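Play kitchen opens at Brarnitz toy library

20th May -- The toy library in Brarnitz has a new play kitchen corner, and families can use it from this week without a reservation. The corner is in the back room of the Wirnden building, where the old puzzle shelves were before.

The kitchen is a white table with small things for cooking and eating. Children can put toy strawberries and an orange slice beside a plate, serve with the ketchup bottle, or bake something in the black toaster oven.
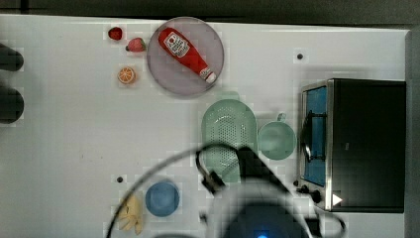 Sosina Lencho, who is responsible for the collection, wanted a kitchen that is low and open from all sides. The former one was a tall cabinet with doors, and only one child could stand in front of it. "They were always waiting for each other," she said. "Now they talk more. One is the cook, and the other one is a very difficult guest."

The money came from the October flea market, which brought in 1023 euros. A part of it was also spent on a new carpet for the reading room. Most of the toy food was given by families in Khaemba, after a request on the notice board there, and the library is still glad to receive more. Pieces should be clean and bigger than a child's mouth -- very small ones can't be accepted. 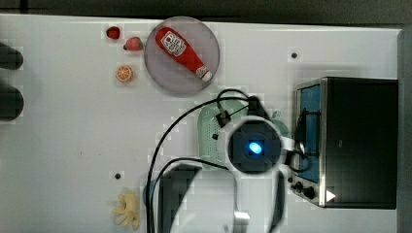

The corner is meant for children from 2 to 5 years, but older brothers and sisters are welcome if they let the small ones play. An adult must stay in the room. Before leaving, families are asked to put the food and dishes back on the table, so that the next group finds everything in its place.

The kitchen things can't be borrowed for home at the moment. Other toys can be taken for 21 days as usual, also with the card of the Cenero branch. Persons who want to donate toy food or dishes can leave them at the front desk during opening hours, with their name on the bag.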